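28 February 2023. Four hours left on the Truller license.

Halima had the chair. Ayodele had the floor, the cold pizza and the laptop with the bad hinge. Deepika was on the phone from an airport and kept dropping out.

"Which fingers are on now?"

"The short ones."

"Since when?"

"Since I put them on."

Fine. Halima scrolled. 560 trials in the log, two controllers, two finger sets, and somebody had named the columns after soup. Probably Valtteri. Definitely Valtteri. He had left for Tekolance in the fall and left his soup behind him.

The question from Wultton was simple enough to fit in one line of email. Old controller or new controller, which do we ship. Facundo had forwarded it with no message, just the line. He did that when he was scared.

"Reset the room," Ayodele said.

She reset the room. Desk, drawers, the landscape on the wall that she had stared at so long she sort of wanted to live there. Green fields, gray clouds. No deadline in it anywhere. The blue thing back on the desk. She had never asked what the blue thing was. At this point it would be rude.

"Old one first," she said. "Same seed."

"Same seed."

"Short fingers."

"I said short fingers." 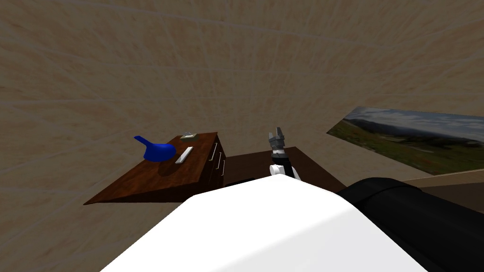

"Why does the old controller drop stuff the new one holds?" Deepika said, suddenly loud, back from wherever the signal had put her.

"It closes at one speed and stops when the fingers stop," Ayodele said. "The new one keeps reading force and squeezes a little more when the thing starts to slip."

"So ship the new one."

"The new one's slow."

"How slow?"

Halima already had it up. "400 milliseconds a grasp. Extra."

A boarding call, some other city. Then Deepika again, smaller. "Times how many grasps."

Nobody wanted to do that one out loud. Ayodele did it on the pizza box with a marker, got it wrong, did it again. Wultton ran its line all day and all night. It came out to a lot of boxes not moved.

"What about the long fingers," Halima said. "Old controller, long fingers. Did we ever run that?"

Silence. Scrolling.

"There's a column called minestrone," Ayodele said.

"And?"

"And it's empty."

She was already typing. Load, seed, reset. Desk again, drawers again. Long fingers. The arm came up and did its little hitch at the elbow, teh one they had a ticket open for since April. Open. Over. Down. She was chewing the string of her hoodie, she noticed, and didn't stop.

First one dropped. Second one held. Third, held. Held. Held.

"Don't say anything," Ayodele said.

"I'm not."

"You were breathing like you were going to."

Held. Dropped, ok. Held. She queued the rest and turned the speed up as far as it would go and the arm turned into a kind of flicker. Deepika was asking what was happening, what's happening, guys, they're closing the door, and Halima held the phone up to the screen – stupid, it was just a voice call – and said "Minestrone."

"What?"

"Call Valtteri," she said. "No. Call Facundo. Tell him we need until the license runs out."

"When's that?"

She looked. She'd lost track, the pizza was gone, the window had gone dark at some point.

"Seven minutes," she said, and hit run agian.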